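Subject: Re: [Skollent] What are you all doing with blemished oranges?
From: Ruoxi Cui
To: Skollent kitchen and table list
Date: 8/4/24 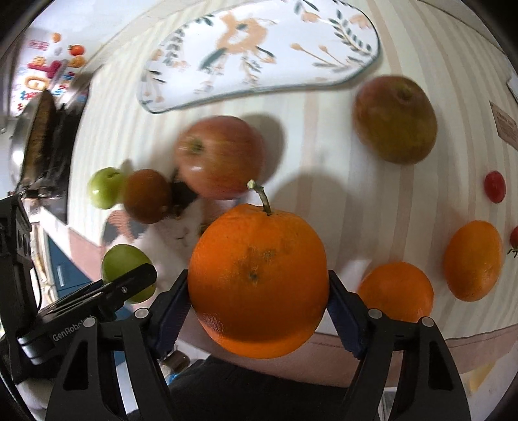

My orange with the brown patch, stalk still on, and the flowery plate behind

Hello Huiling and everyone,

Sorry to jump in when the thread has already wandered off into lemon curd (which I am also reading, please don't stop!), but I wanted to go back to your question about marked fruit as I've got a bowlful of the same thing going on.

On Friday evening, Huiling Gu wrote:
> Hi all, I bought a box of oranges from Bonsu and a good few have
> brownish green patches on the peel, one or two with a dark little spot
> in the middle as well. They feel firm. My mother would have sent
> the lot back. Do you eat them, juice them or bin them? And does
> anyone leave the stalks on when they put them out in a bowl, or
> does that look silly? Also still hunting for a long plate for the
> middle of the table if anybody has seen a nice one.
> Huiling

So, the patches first. Have a look at mine, I think it's the same thing you've got: dull brown going on green, with the dark spot more or less in the middle of it. The rest of the peel is a lovely bright orange. I had one with a very similar mark the day before and it was perfectly good inside, really juicy, and I'd have been cross with myself if I'd thrown it out. What I do is press the mark with my thumb. If it's as firm as the rest, it goes in the bowl. If it gives, or smells musty, I cut it open over the sink and decide then. Anything with fluffy mould goes straight in the food waste and I wash whatever was touching it.

I wouldn't grate the peel from a marked one though – or at least I'd work round the patch. I once put the whole lot into a loaf cake and there were little brown flecks all the way through. It tasted fine but my son picked at it as if it had gravel in it.

Stalks: leave them on! I love a bit of green stalk. They do poke into the neighbours if you pile the fruit up, so mine go stalk side up on the top layer and I snip the ones underneath with the kitchen scissors. Don't pull them, you can take a bit of peel off with them and then that orange needs eating the same day.

Now, the plate. The long white one is my favourite thing in the house at the moment. It has wavy edges and a thin dark green rim, with a big peachy orange flower on it and leaves along the ends. I found it at the Zanosholm spring fair in March, on a table of odds and ends, and paid 4 pounds. No maker's name that I can find. I'd gone for a colander. If it's a long plate you want I would try the fair again next time, or the charity shops up the hill, they seem to get a lot of single serving dishes that have lost their set.

It does look best on something plain-ish. I've got it on the cream cloth with the beige and pinkish stripes, the one with the dusty pink border, and I think the fruit looks very cheerful there. I did try it on the blue check and it all got a bit much. That big red apple near the plate was for colour, but I don't keep apples in with the oranges for long, mine seem to go over faster when they're all heaped in together. Does anyone else find that?

If you do end up with too many, I can send you my marmalade method. It's a small batch one, five oranges and a lemon, and it takes me an afternoon with the radio on. You can use marked fruit if you trim the bad bits of peel off. I use less sugar than most people so it's quite a soft set and has to live in the fridge.

One question back to you: was the Bonsu box the big one or the small one? I've only ever had the small and I'm tempted, but there are only three of us here and my husband doesn't touch oranges unless somebody else has peeled them.

Oh, and whoever asked about getting orange juice out of a tablecloth – cold water straight away, then a normal wash. Mine has survived several breakfasts like that.

Love to all,
Ruoxi

--
Skollent list: to leave, send a blank message with "stop" as the subject.
Please trim old messages when you reply.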